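**To:** Members' list, Bunow Regional Seed Library
**From:** Office of the Secretary
**Subject:** Re: Borrowing limits and the return of saved seed
**Date:** 2026-04-05

Dear members,

The office has received several letters on the borrowing rules adopted at the October meeting. The message quoted below was sent to this list by a member of the Vorkilen branch, and it raises most of the points found in the others. With the writer's permission, we reply to it in full.

> I have borrowed beans and squash from the library for many years and have always tried to return more than I took. The new rules allow two packets of any one variety per household. For lettuce that is plenty. For dry beans it is hardly a row, and a short row of beans does not give enough seed to eat, keep and return.
>
> I would also like to know what happens when a crop fails. Last summer the Bittencourt pole beans at our branch garden set very few pods. Are members with a failed crop still expected to return seed before they can borrow again?
>
> Finally, the return form now asks for the distance from other plants of the same kind. Many of us garden on small lots and cannot say what the neighbors are growing.
>
> Chepkoech Masanja
> Vorkilen branch

On the first question, the limit of two packets was set with small-seeded crops in mind. The collection now holds 458 varieties, and a single rule does not suit all of them. Beginning with this season's loans, members may ask for a larger quantity of beans, peas and corn by writing to their branch desk before planting. Requests should state the length of row planned. Branch desks may approve them without referring the matter to this office.

On the second question, no member is barred from borrowing after a failed crop. The return form has a line marked "No seed saved," and a few words on that line are sufficient. Reports of failure are useful to the library. The poor pod set on the Bittencourt beans was reported from two other gardens as well, and the variety will be grown again at the Gelomero plot before any more packets of it are lent.

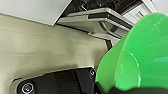

On the third question, the distance line applies chiefly to squash, corn and other crops that cross readily. Members who do not know what is grown nearby should write "not known." Squash seed returned with that answer will be placed in the exchange box and kept out of the main collection, unless the flowers were pollinated by hand and taped shut. Beans, peas, tomatoes and lettuce will be accepted as before.

Members are asked to observe the following when returning seed:

- Dry the seed fully indoors before packing it.
- Use paper envelopes. Plastic bags will not be accepted.
- Write the variety name and the year of harvest on each envelope.
- Keep seed from different years in separate envelopes.

The library lent 696 packets last season. Return forms for many of these are still outstanding, and members who have not yet sent theirs are asked to do so, even where there is no seed to return. Forms may be left at any branch desk or mailed to this office.

Further questions on the rules may be sent to this list. Questions on a particular loan should go to the branch that issued it.

Respectfully,

Office of the Secretary
Bunow Regional Seed Library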